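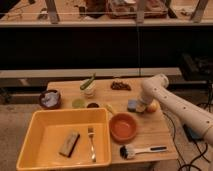
The white arm at the sorting table, with its gripper down over the sponge.

A stop that looks like work is the worst kind of stop

Tuesday, May 31, 2022

Our table-clearing arm at Tunden had a fault log of 787 entries by the end of its first long trial. Most were dull. A fork slipped, a bowl was gripped too near the rim, the software noticed and tried again. I have no quarrel with any of those.

The one that bothers me took up a single line. The arm went down for a sponge, the force reading froze at its last good value, and the controller carried on as if that value were live. It kept closing. The sponge took the squeeze and no harm was done, so the event was filed as minor. With a glass in the same spot we would have been picking splinters out of the bin, and with a hand there I would be writing a different sort of article.

The supplier, Dinine, sent a patch within 7 days. It checks the age of each reading and halts the arm if the number is stale. Good. But the arm had been sold to us as safe to stand beside, and that claim rested on a sensor whose silence was read as good news.

I think we grade these faults wrongly. At Tunden, and at Banar before it, severity was set by what got broken. A cracked cup scored higher than a frozen sensor over a sponge. Yet the cup may be a plain bad grip, while the sensor fault sits under every grip the machine makes. Severity should follow what the fault could have reached, and the object on the table that day should have no say in it.

The usual reply is cost. If every stale reading stops the arm, throughput drops and people start to override the halt. That is a fair worry. We ran 1,000 picks with the patch on and had 7 halts, each cleared by hand. I can live with that. A site that can't should fix its cabling before it touches the threshold.

The Gebremichael line, due in October, uses the same controller. I have asked for the fault to be regraded before it is switched on — so far the answer is that the form has no box for it.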